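Does a padded strap really do anything? Drorkenen bag question

sofia_drakos
Looking at a Drorkenen for my commute, five miles on foot each way. The shop swears the cushioned strap takes the load off your shoulder. I have my doubts. Mine now is a flat webbing one.
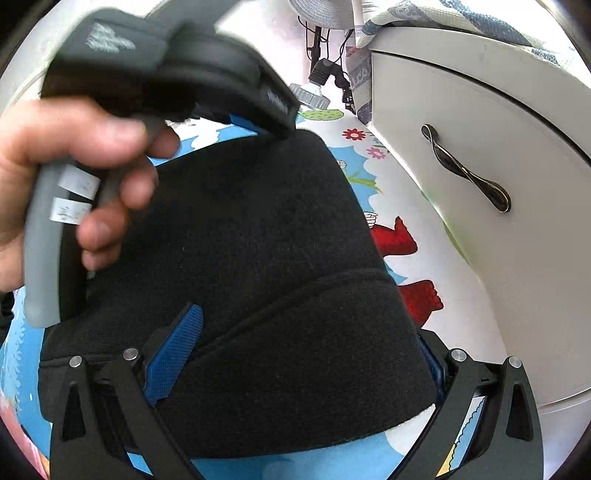 Padded strap on a black bag, paper labels still on the gray part

ermanno_c
Padding spreads pressure a little. Weight is weight. Anyone who tells you a strap makes a laptop lighter has one to sell you.

malou_e
Disagree. I swapped from webbing to a padded Trodach in September and the red marks on my shoulder went away.

ermanno_c
Did you carry the same stuff in it?

malou_e
Less, I guess. I stopped bringing the big charger. Still think it's the strap.

ermanno_c
Well then.

katiab728
How thick is the foam when you squeeze it? My Budov felt great in the store and was flat as a pancake by spring. "Lifetime comfort" was on the tag — whose lifetime, I'd like to know.

sofia_drakos
They wouldn't tell me what foam it is. "Premium" was the answer.

samuele_m
Katia, you overload everything. I've had a Leone for years and the padding is fine.

katiab728
You drive to work, Samuele.

sofia_drakos
OK, I'll load it up and walk around the store before I pay for anything.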